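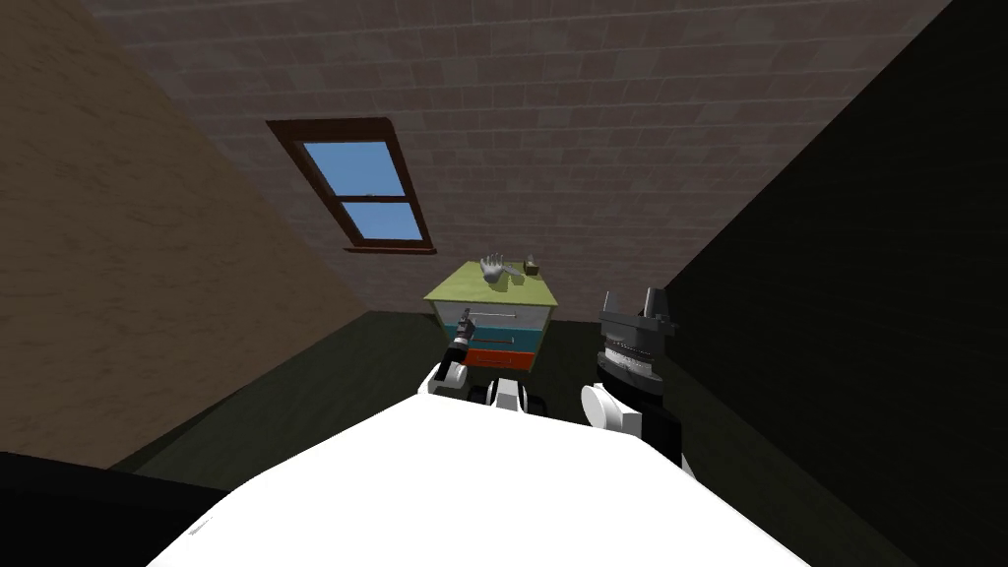 Ternwood: Fernsteuerung in der Simulation
Galerie, Stand 25. Feb. 2020

Ternwood ist eine Sammlung ferngesteuerter Vorführungen für einen zweiarmigen Roboter. Alle Aufnahmen entstehen in der Simulation, der Bedienplatz steht im Sauerland. Eine Person führt beide Arme über zwei Handcontroller und sieht dabei durch die Kopfkamera des Roboters. Die Aufgabe der aktuellen Serie heißt »Schublade öffnen«, der Raum trägt im Projekt den Namen Pestville.

Geplant sind 1000 gültige Vorführungen. Als gültig zählt ein Durchgang, wenn die Schublade über den Sollweg gezogen wurde und die Gegenstände auf der Kommode stehen geblieben sind. Abgebrochene Durchgänge bleiben im Archiv, gehen aber nicht in das Training ein.

Aufgezeichnet werden Gelenkwinkel, Greiferöffnung, Controllerpose und die Kamerabilder, alle mit gemeinsamem Zeitstempel. Die Zuordnung von Controller zu Greifer übernimmt Bindlow. Die Handbewegung wird relativ übertragen: Solange die Kupplungstaste gedrückt ist, folgt der Arm, beim Loslassen bleibt er stehen und die Hand kann neu angesetzt werden. Die Skalierung lässt sich während des Durchgangs umschalten. Für den Anfahrweg wird 1:1 verwendet, am Griff 1:2.

Nahansicht am Greifer

Die Kopfkamera zeigt die Lage der Arme zum Möbel, für die Feinausrichtung der Finger ist sie zu weit entfernt. Die Nahansicht lässt sich am Bedienplatz per Fußtaster einblenden. Greiferöffnung und Drehung um die Handachse sind darin deutlich besser einzuschätzen.

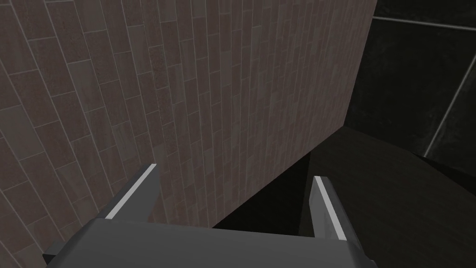 Blick über die Handfläche auf die beiden Finger. Greifer offen, nichts gegriffen; links die braune Kachelwand, rechts dahinter die schwarze.

Große Wandflächen im Sichtfeld geben wenig Anhalt für die Tiefe. Ungeübte Bediener korrigieren in dieser Lage meist zu früh und zu stark. Die Anleitung sieht vor, den Arm zuerst in der Kopfansicht auszurichten und die Nahansicht erst kurz vor dem Griff zu verwenden.

Arbeit an der Schublade

Gezogen wird mit einem Arm. Der andere bleibt seitlich in Bereitschaft und soll den Blick auf die Kommode frei lassen. Seine Haltung wird ebenfalls gespeichert, auch wenn sie für die Aufgabe keine Rolle spielt. Bei gleichmäßigem Zug liefert die Aufzeichnung brauchbare Trajektorien; ruckartige Züge werden beim Nachsehen markiert und gesondert abgelegt.

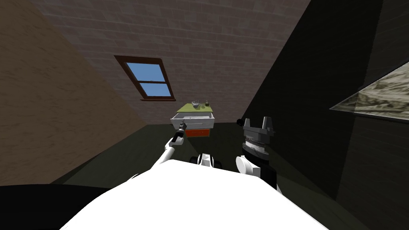
Weiße Schublade teilweise ausgezogen, linker Greifer an der vorderen linken Ecke. Der rechte Arm steht höher und weiter außen.

Durchgänge mit Kontakt zwischen Greifer und Schubladenfront werden nicht verworfen, sofern das Möbel seine Position behält. Nach 8 Durchgängen ist am Bedienplatz eine Pause vorgesehen. Vor dem nächsten Block werden die Controller neu genullt.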